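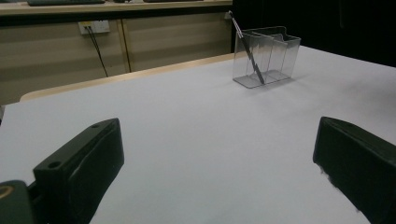
White table, clear divided pot, one stripy stick. Cabinet behind.

**Desk pots: clear or solid?**

**greludton_flat** - October 18, 2024

I've got the table down to one container, the clear plastic one with compartments. White top, pale wood edge. The only thing in it so far is the black and white striped stick.

I have 18 pens and markers to go back in, plus scissors, a ruler and a glue stick. Before I load it up, is clear plastic a mistake? My last pot was solid and I never knew what was at the bottom of it. Also open to ideas on where it should sit.

**tallboy131**

Clear is fine if you wipe it out. Ink marks show on the inside walls after a few weeks, mostly in the corners where the dividers meet the base. Warm water and a bottle brush gets it off. Store pens with the lids up and you'll get far less of it.

I'd put it at the back, near the wooden edge. Where you have it looks about right to me.

**Rilar**

Disagree on clear. Once it's full all you see is a jumble of colours and it makes a tidy table look untidy. I went back to a solid pot in April and haven't missed the old one. If you can't find things at the bottom of a pot, the pot is too deep or you own too many pens.

**tallboy131**

> you own too many pens

18 isn't many.

**Rilar**

It is if you use two of them. Test the lot on scrap paper and see how many still write.

**mrs_pegboard**

Keep the clear one. With compartments you can do pens in one, markers in another, scissors and ruler in the last, and then it doesn't matter what it's made of. Short things like the glue stick want to go in a drawer or they get lost behind the long ones.

More bothered by the black cable on the outlet plate behind. Where does it go? I had one hanging like that and caught it with a chair leg twice. A couple of stick-on clips down the side of a door panel sorted mine.

**greludton_flat**

The cable is for the lamp, which lives on the floor for now. I can't stick anything on the cabinet as it belongs to the landlord. Might try a strip of velcro round the slack.

**Lukáč**

Velcro works. Don't bundle it too tight by the plug.

On the pot, put a bit of felt under it. Hard plastic can mark a white top if you drag it about all day. I learned that on my last desk and the scratches never came out.

**greludton_flat**

Did the scrap paper test. Seven dead, two nearly dead and kept out of stubbornness. The rest are going in tonight, lids up. Felt is on the shopping list.

**Rilar**

Bin the two.

**mrs_pegboard**

Keep the two, they do for shopping lists.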